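# The long table comes home

Walk down the hill into Bisholm at 10 in the morning and you can smell the toast before you see the sea. The town has 94 houses, one bus stop and a passion for breakfast that I have never come across anywhere else — and I have eaten a lot of breakfasts!

It began with the old net loft. When the fish trade moved along the coast to Rovton, the loft stood shut for years, until a few neighbours got hold of the key and put a table in it. One table, no menus. You brought what you had, sat where there was a gap and passed the jam. By the following April they had to bring in a second table, and then somebody's garden bench.

What I love is how little fuss there is about any of it. At Ngcobo, the bakery on the corner, they set aside the loaves that come out a bit lopsided, and those go up the hill in a pillowcase. Eggs turn up in coat pockets. There's a blue tin by the door for coins, and if you haven't got any you wash up, which is where you hear all the best gossip anyway.

The shape of the table matters more than you'd think. A long straight one splits into little camps, with the early risers at one end and the teenagers at the other. Go for a curve and the talk travels. My neighbour at breakfast was telling me about her bees, and within a minute the far side had joined in with strong views on heather honey (I came away with a jar of it, and very good it is too).

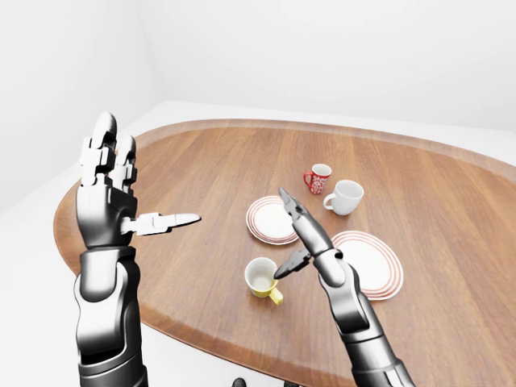
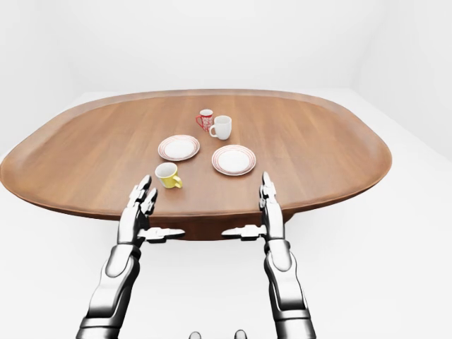

*Oval tables with a raised rim and the wood grain left to show.*

The idea is spreading. Rarnari, two valleys over, has started a supper version in the old school, with soup, bread and a pudding that changes with whatever the gardens are throwing up. I went on rhubarb night and had seconds, then thirds. They start at 7 and there's no set finish, though the lights tend to go off once the last pan is dry.

Bisholm, meanwhile, has raised £2000 from the blue tin and a very muddy sponsored walk. It's going on the loft roof, which lets in rain over the kettle. After that they want a proper oven, and there is already a cheerful argument going about whether it should be gas or electric. If you're passing, take the coast path from the bus stop, bring something for the table and get there early — the marmalade goes first.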